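Up to 660 people signed the register for the march in Urketcombe, and the premier's office had a word for them before a single one had left the house. Agitators. It was in the statement, second paragraph, no name attached.

I've read that statement four times now. It says there is "a credible concern" that "outside elements" will use the day to cause harm. What concern. Which elements. Outside of what? Most of the people on that register live inside the town boundary and pay rates there.

The background, quickly. The government wants to push the local elections back by two years. Says the new boundaries aren't ready. Maybe they aren't – I don't know, the mapping contract went to Trovance in August and not one page of their work has been made public. What I do know is that a government that puts off a vote should expect people to be cross about it, out loud, in the street. That's the deal. You don't get to cancel the ballot and the complaint about the ballot.

Then came the arrests. Berkay Altıntaş and one other organiser, picked up the night before the permit was meant to be confirmed. Two people. Held overnight, let go without charge, told not to go within 400 metres of the square. No charge, but a condition. I'd love a lawyer to explain that one to me in everyday words, becuase the police media line couldn't.

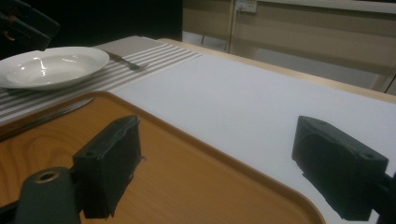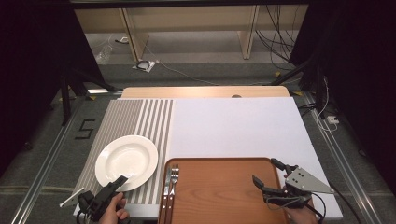

And the condition does the work, doesn't it. You don't need a conviction. You don't need a trial, or evidence, or even a decent rumour. You need the two people who know where the marshals stand and who's got the keys to the sound truck to be somewhere else on the day. Everyone else gets nervous and half of them stay home. Then the minister goes on the radio and says turnout was poor.

I've heard the other side. The Prulden riot gets brought up every time, and fair enough, it was ugly, shops got smashed and a constable lost the sight in one eye. Nobody decent wants that again. But Prulden had no permit, no marshals and no organisers anyone could ring. This march had all of it. Berkay Altıntaş gave the police his mobile number and a route map in colour. That's a strange way to plan violence.

The opposition hasn't covered itself in glory either. Şimşekoğlu's bakery on the high street put a march poster up and got a visit from council about "signage". Small thing. Petty. And the local opposition member, whose office is over the road, had no comment. No comment! On a poster in a bakery window. If you can't find your voice for that I don't know what you're saving it for.

So what should happen. Drop the condition, today, in writing. Publish whatever the "credible concern" was, with names blacked out if need be. Put the Trovance maps up so people can judge the delay for themselves. If the boundaries truly aren't ready, show us, and a fair few people will shrug and go back to their gardens.

And give the march its new date. The organisers have asked for one, twice, and got an automated reply both times. I've seen the second. It thanks them for there feedback and says the office is closed for lunch.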